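Tavthorpe Naval History Circle

Patrol boat papers now open to readers

The papers of the coastal patrol boat Tiltura have been sorted and can be read at the Hultlow reading room from Saturday, August 1, 2020. They came to the Circle in two lots, the first from the family of her last engineer and the second from the harbor office when it cleared its attic.

There are 109 items in all. Most are engine room logs and fuel receipts, with a good run of letters home from the signalman. The deck log for the boat's first winter is missing — if you know where it went, please write to us.
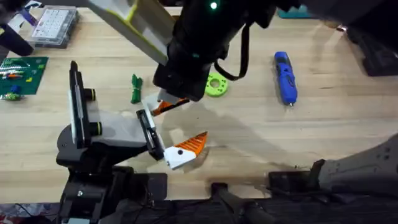 Volume 2, Number 2

Violeta Carrasco has written the finding list. She has put the letters in date order and matched them to the logs where she could. Several mention a tow out of Salinas in heavy weather, a job the official record covers in one line. The signalman gives it four pages, including the name of the cook who was seasick throughout.

One folder of crew medical notes stays closed until 2041 at the family's request. Everything else may be read and copied by hand. Ask at the desk before using a camera, and bring pencils only.

Readers should book a seat by phone. The September meeting will be given over to the letters, and Violeta will read from the Salinas pages. Members who served in patrol boats are asked to bring their own photographs for comparison.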